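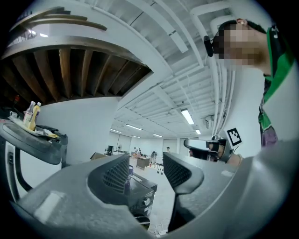 Brabec Completes Interior Works at Brusside Hall

BRUSSIDE - Brabec, the interior fit-out contractor, has completed the lighting, ceiling and stair package at Brusside Hall, a single-story former warehouse with a raised storage level. The hall is operated by Fundska and is used for bench work, small assembly and household product trials. Handover took place in June.

The package covered four items: replacement of the ceiling lighting, repainting of the exposed ceiling structure, refurbishment of the wooden staircase to the storage level, and new shelving positions along the wall below the stairs. Heating and drainage were outside the scope.

Lighting

The previous fittings were removed and replaced with fluorescent tube fixtures hung in runs toward the back wall. Fundska specified fluorescent tubes to match the stock it already holds for its other buildings. Each run is switched separately, so the rear of the hall can be left dark when only the front benches are in use. Wiring was renewed from the distribution board to each fixture.

Ceiling

The beams and joists remain exposed. A suspended ceiling was priced at tender stage and rejected, as it would have reduced clear height and closed off access to the pipework. All ceiling surfaces and members were cleaned, primed and painted white. The vertical pipes on the side wall were painted to match. Painting was carried out in 40 working shifts, with the benches covered and the hall open to staff in the mornings.
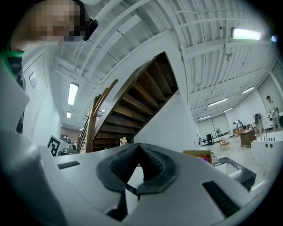

Staircase

The existing stair was retained. Brabec lifted and refixed the loose treads, replaced worn fixings and sanded the steps before finishing them in brown. The underside was left open and was treated with the same finish as the top. The wooden banister and its vertical balusters were tightened and left in a lighter tone than the steps. The wall beneath is plain white, with no fixtures that would obstruct access to the underside for inspection.

Work areas and storage

Small items such as bottles and trays are now kept at hand height near the stairs, on shelves and ledges. Bulk stock has moved to the storage level, which has a posted load limit of 200 kilograms per bay.

"The hall stayed in use for the whole period, and that set the order of work," said Ľudovít Skála, site manager at Brabec. "The stair was the only part we had to close completely. It was out of service for 4 days."

Paint and wood finishes were supplied by Drarell. Product data sheets and the maintenance schedule are held at the site office under job number 713. Requests for copies should be made to the Brabec projects desk, quoting the job number.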